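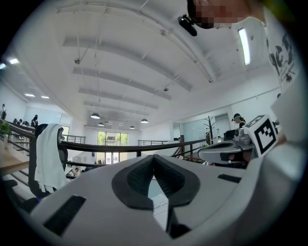
Nanami Amano asked at the last call whether we could stop testing the soft pads and put the remaining hours into the controller. Her point was that the pads had already shown most of what they were going to show, and that the dropouts were costing us more sessions than any grip failure. We agreed in part. The change of plan is set out under "Next period" below.

6 min read

Progress report, hand-held gripper comparison
Second period, through November

Work done

The purpose of this grant is to choose one hand-held gripper design for collecting demonstrations in pairs, one tool in each hand, and to show that what is recorded with it can be replayed on the bench arm. Two designs are still in the comparison. The first is the Nerier, with a V-shaped rubber pad. The second is the Prolo, which has flat fingers and a removable foam face. The third candidate, the Hlongwane, was dropped in the first period because its trigger return was too slow, and nothing since then has given us a reason to bring it back.

We recorded 2,591 demonstrations in this period. Of these, 48 were thrown out at the first check for missing frames or a lost marker. The rest have been trimmed and labeled and are on the shared drive in the usual folders. Labeling was finished later than planned. We had set the rules for "partial grasp" too loosely, and the first batch had to be gone over again.

Grip results

The V pad does better on thin and flat items, especially paper, card and the edges of plastic sleeves. An operator can let the item slide down toward the point and close on it without lining things up very carefully. The flat foam fingers need a straighter approach and tend to push a card away before they catch it.

On boxes and bottles the order is reversed. The V pad touches a wide flat side in two narrow places, and the item can turn in the grip when the wrist turns. The foam holds it still. For round items under the size of a tennis ball we could not separate the two designs on the results we have.

Pad wear needs attention. The textured inner face on the Nerier picks up dust from cardboard, and operators reported that it felt less sure late in a session. Wiping with a damp cloth brought the feel back. We now wipe at every break and write it in the log. The foam face on the Prolo does not clean well and has to be replaced. We have used 25 foam faces so far and have enough for one more period at the same rate.

Tracking

Marker cubes are being used for tool position. They work well when the two tools are apart. When the tools come close together, as they do in any handover task, one tool can hide the marker on the other, and the position estimate jumps when the marker comes back. Most of the discarded recordings were of this kind. Tilting the cube outward on its mount helped in a short trial, but it also made the tool more awkward to set down. We would like to try a taller mount before settling on anything.

Lighting had less effect than we expected. Recordings made at 4 in the afternoon, with low sun through the windows, had no more lost markers than those made in the morning.

Controller

The Fluruvitz controller is the weak part of the setup at present. It drops its connection to the second tool without warning, usually a few minutes after startup, and the operator does not find out until the recording is stopped. The supplier sent new firmware, which fixed the startup fault but not this one. We have added a tone that sounds when either tool stops reporting. It does not solve the problem, but a bad session now ends early and can be restarted.

A replacement cable made no difference. We have not yet tried a second controller unit, and that is the obvious next test.

Replay on the arm

Replay was run on 100 recordings, all single-tool, chosen to cover both designs. The arm follows the recorded path closely enough for picking. Placing is less good: the arm tends to let go slightly high, and flat items drift as they fall. We think this comes from the delay between the trigger reading and the position reading. Correcting it is a software job and needs no new parts.

Spending

Spending is within the approved budget. The labeling rework used staff hours that had been set aside for two-tool replay, and that work moves to the next period.

Next period

Pad testing will be cut back to one session a week, limited to boxes and bottles on the Nerier with a wider pad. The hours freed will go to the controller fault, starting with a second Fluruvitz unit on loan. Once both tools stay connected for a full session, we will record handovers with the taller marker mount and begin two-tool replay.

We need one decision from you. The wider pad is not in the current parts list, and we would like approval to move money from the travel line to pay for it. The quote is attached to the budget sheet.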